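The Kitchen Shift

By the time I reached Pundelance on Tuesday, the coffee was gone and eight of us were packed along one side of a kitchen, craning like kids at a parade. I loved every minute of it!

Neelam Tomar runs the open days, and she skips the slide show. You get a stool if you're early, a two-line safety talk, and then the arm goes to work on chores. It did dishes first, then trash (my favorite, I admit, because it's the job I dodge at home).

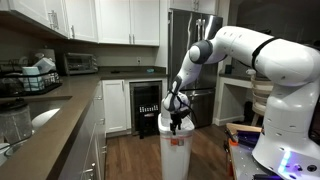

Why practice in a kitchen and not a lab?

Kitchens are cramped and never the same two days running, so the team finds out quickly which habits carry over to a real house.

Dwayne Kowalczyk, who writes the motion code, let us call out requests. Someone wanted it slower, someone wanted it to start over, and he typed away happily through all of it. A run gets 80 seconds before he stops it and tries again.

The next open day is in February, and Tomar is adding a second session at 2 for school groups.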